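Last changed 4/30/25. If your question is missing, write it under the page and I will add it when I have the answer.

# Netomis: rules questions that players ask often

These answers are for the second printing of the base game and for the Clonness expansion. If you play with the first printing, the card texts are a little different, and in that case please follow the text on the card.

## Building a deck

**How many cards must my deck have?**

Exactly 37 cards, plus one Harbor card which starts on the table. The Harbor card is not part of the deck and you never shuffle it in, even if an effect says "shuffle all your cards."

**How many copies of the same card may I use?**

Three copies. Two cards are the same when they have the same name, also if the art and the collector number are different. Cards with the word Lone under the name are limited to one copy.

**Can I mix Clonness cards with base cards?**

Yes, in open play. In a starter league you use only cards from the base box.

## Turn order and timing

**When I call a Diver, can I use its skill in the same turn?**

You can use a skill that begins with "When called." You can't use a skill that begins with "Tide," since the Tide step is already finished when you call cards.

**My opponent and I both have a skill that starts at the same moment. Who goes first?**

The player whose turn it is finishes all of their skills first, in any order they like. Then the other player does the same. If a card has left the table before its skill is finished, you still finish the skill, but any part that says "this card" does nothing.

**What does "up to" mean when I choose cards?**

It means you may choose zero. Many new players think they must take at least one. If the card says "choose two" without "up to," then you must choose two when you are able to, and if there is only one legal card you choose that one.

**Can I look at my deck, choose nothing, and still shuffle?**

Yes. You did look, so the shuffle is required.
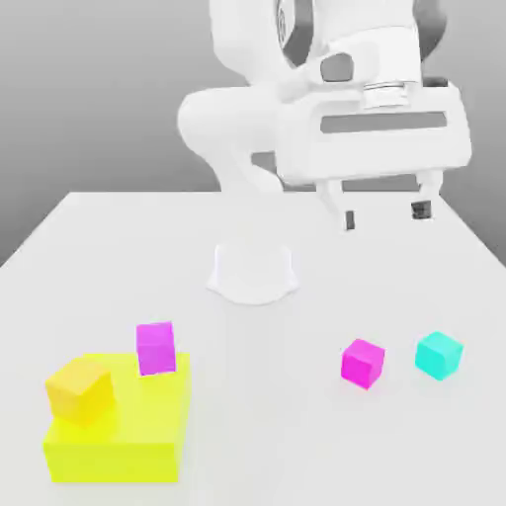

*Answers written and kept by Tharindu Jayawardena*

## Single cards

**Abeysekara, the Old Pilot: does his discount work on the Harbor card?**

No. His text says "cards you call from your hand," and the Harbor card was never in your hand. It works on Relics, which surprised me too when I asked the designers in November.

**Can Abeysekara's discount bring the price under zero?**

The price stops at zero. You don't get pearls back.

**What happens if I have Bistia Lighthouse and my opponent attacks with a hidden card?**

The Lighthouse turns the attacker face up before you decide about blocking. If the attacker has a "When revealed" skill, your opponent uses it now, and after this you choose your blockers. Please don't choose blockers earlier and then change them, because in a tournament the first choice will count.

**Do two Bistia Lighthouses do anything more than one?**

No, the second one has nothing left to turn. But if the first is removed during the attack, the second is still there for the next attacker.

**Is a card that was sent to the Deep counted as "lost"?**

Lost and sunk are different words in this game. A card in the Deep is sunk. Only cards in the discard pile are lost. Card number 19 in the Clonness set has an error in print: it says "lost" and it should say "sunk." Play it with the word "sunk."

## Scoring and the end of the game

**What is the highest score I can hold?**

In the normal game there is no limit. In the campaign your crew sheet stops at 900 fame, and all fame after that is gone.

**I must draw and my deck is empty. Do I lose?**

Not at once. Take one damage for each card you can't draw. You lose only when your last life card is taken.

**Both players lose the last life card at the same time. Who wins?**

The player with more pearls. If the pearls are also equal, the game is a draw. In a league you write it as a draw and don't play again.

## Tournament questions

**May I use sleeves?**

Yes, and all sleeves in the deck must be equal. If some are so worn that you can know the card from the back, the judge can ask you to change them before the round.

**Can I take back a move?**

Only if no new information was seen. When you have drawn a card, or looked at one, the move stays.

**How do I find the text of an older card?**

The card list has 1,519 entries now, with the first printing included. Search by the name and not by the number, because the numbers start again from one in each set.

**My opponent and I can't agree about a rule. What should we do?**

Stop the game, leave the cards where they are, and call the judge. At home, agree on one reading, finish the game with it and look for the answer later.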